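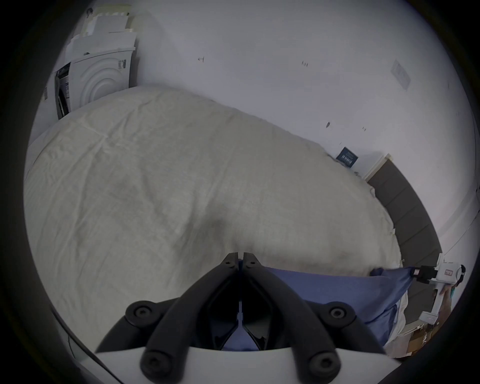
Duvet and blue pillow, bed with grey headboard.

Thursday, 7:40. Shelter thermal trial, Vomside unit 8, continued.

Logger download finished before start of shift. 812 records, no gaps. Sensor at floor level, north wall, still reads high against the reference thermometer. Swapped it for the Görtz spare and left the old one on the bench with a tag. Do not put it back in the drawer.

Overnight vapour readings at the lower wall joint are worse than the Hamau unit with the same panel. Suspect the sill tape. Marlene Schwerdtfeger thinks the flood skirt is trapping moisture behind it. Both could be true, so skirt comes off first, tape stays as is, one change per run.

Anchor pull test, rear corner: 237 kg at first movement, held for the full interval, then unloaded. Front corner not tested, load cell cable damaged at the connector. Sieglinde Oltmanns has the replacement on order through Brataneck.

Draft guideline, section on occupied shelters: ventilation table still uses the old floor area. Recalculate before it goes to the councils in September.

To do: 27 mm spacers for the skirt, re-zero load cell, colour code the sensor leads, ask Hamau for their raw humidity file.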